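Konditz opens parts sorting and kitting room at Coltley site

COLTLEY, April: Electronics repair firm Konditz has opened a dedicated room at its Coltley site for sorting and kitting small components, including solenoids, round circuit boards and short wiring assemblies.

The room covers 178 square metres and has 18 benches. It replaces a shared area at the back of the Mondau warehouse, where parts were held in cardboard cartons until they were needed for a job.

Parts are now grouped by type in yellow plastic trays on a white benchtop. Kits are made up in a paper-lined stainless steel tray placed between them, so the person checking a kit can see every item against a plain background. 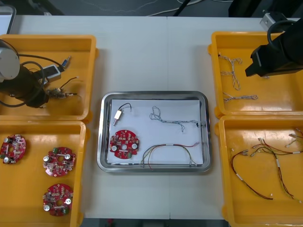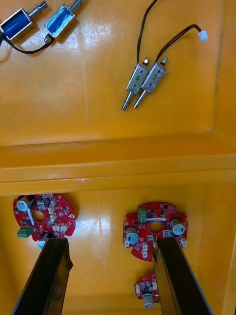
Yellow trays at the Coltley site, with round red circuit boards among the parts.

Reading time: 2 minutes

Solenoids are kept with their plungers, springs and leads attached. Some carry a number written on the side in black marker, and Konditz will continue to accept parts labelled by hand. Customers don't need to relabel stock before sending it in.

Circuit boards are laid out in the trays and are not to be stacked. Connectors and short leads have a tray of their own.

The benches and shelving were supplied by Minhas, which also fitted the lighting. Work on the room was finished in March.

Konditz will take kitting orders of up to 100 kits from April. Larger orders will be quoted separately. Existing repair customers can add kitting to a current job by noting it on their usual order form, and there is no change to the delivery address or to receiving hours at Coltley.

Enquiries: Konditz customer service, Coltley

ENDS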